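Garside Table, Brown Finish
Review by Châu Lò
November 26, 2020

I bought the Garside table in October to replace a folding one that had gone wobbly. It cost $100 from Mikora, plus $15 for delivery. I use it for sorting mail, small repairs and the odd meal, so it gets cleared off and filled up again most days.

Assembly took me around 100 minutes on my own. The bolts are all one size and the hex key is in the box. One leg needed a second try before it sat flush.

The top is a medium brown wood with a bit of orange in it and a faint grain. I keep mine by a plain white wall, and the color looks warm next to it. It gets darker in the shaded parts, so check it in your own light before you decide on chairs to match.

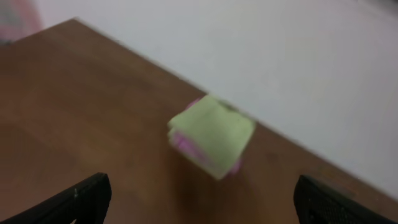
Daily use

Coffee rings wipe off if you get to them the same day. I left one overnight and had to rub it with a little oil. The surface scratches more easily than I would like, and I now put a mat down before using a screwdriver on anything.

It doesn't rock on my floor. Duyên Đặng has the same table on old floorboards and had to put felt under two of the legs.

Rating: four out of five. I would buy it again at this price.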